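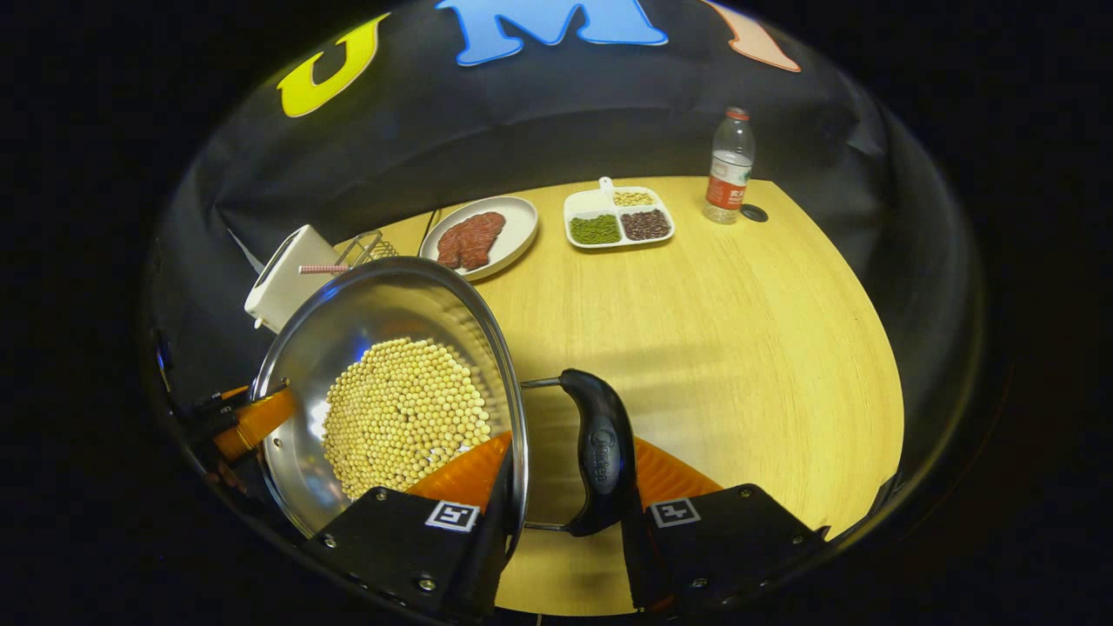

Prevach two-hand gripper kit, orange ribbed pads. Five weeks of use, mostly kitchen tasks. Verdict first for the skimmers: good hardware, one fault that should have been caught before it shipped, and I wouldn't leave it alone with anything heavy until they fix it.

Background. We're a small shop in Lirnville, four of us plus whoever's on placement. We do pick and pour work. Beans, rice, pet kibble, that sort of thing. Pots are the hard part. Shiny inside, awkward handles, and the load shifts the second you tip them. Soybeans are the worst, they sit there in a heap and then all go at once.

The fault. Right hand lets go. Not a slow slip, which you could plan around. Grip force just drops, the fingers relax a few millimetres, and the software keeps reporting a good hold. First time was a Sunday arvo, pot tipped, beans absolutely everywhere. I was picking them out of the cable tray till tea time. The log said grip OK the whole way down.

Took me ages to pin it. Error 3045 shows up in the low level log but never makes it to the main screen, so unless you go digging you'd have no idea. Baptiste Lebrun on our side found it, he'd been watching motor temps for something else. Long hold on a thick curved handle, motor warms up, driver cuts the current to protect itself. Fair enough. But it doesn't tell the controller! The other hand carries on like it's still got a mate.

We ran 50 holds on a loaded pot to see how bad. It let go on 20 of them. Same pot empty, no drops. Skinny handles seem better but I havent tested that properly.

Safety side. Beans on the floor is annoying. A pot of hot oil is a trip to emergency. The manual has one line on sustained loads and it's in the storage section, for some reason. There's an e-stop, works fine, but hitting it kills power to both hands so whatever they're holding goes down as well. Think about that before you put your foot underneath. I didn't.

Support. Mixed. Rang the distributor, Aydoğan, got a nice bloke who had never heard of 3045. Sent logs. Three weeks later a firmware beta turned up, which puts the warning on screen and beeps. Still lets go. So now you get a beep and then beans.

Workaround until theres a proper fix: cap holds short, set the load down between moves, let it cool. Tray under everything. We also wrote a little watchdog that reads the low level log and lowers both hands together when the temp climbs. Happy to share it.

Good bits, quickly. Pads are excellent, grippy on polished steel, wipe clean with a damp rag. Markers track well even in our rubbish lighting. Finger plates come off with a few screws, spares came in the box. Compared with the Brinen set we had before, much nicer to hold and the wrist doesn't ache by lunch.

Cable's too short. Colour of the case scratches off if you look at it.

Would I buy again? After the fix, yeah probably. Right now 3 stars. If anyone's got a later firmware than the April one and has tried it on a full pot, post your numbers please.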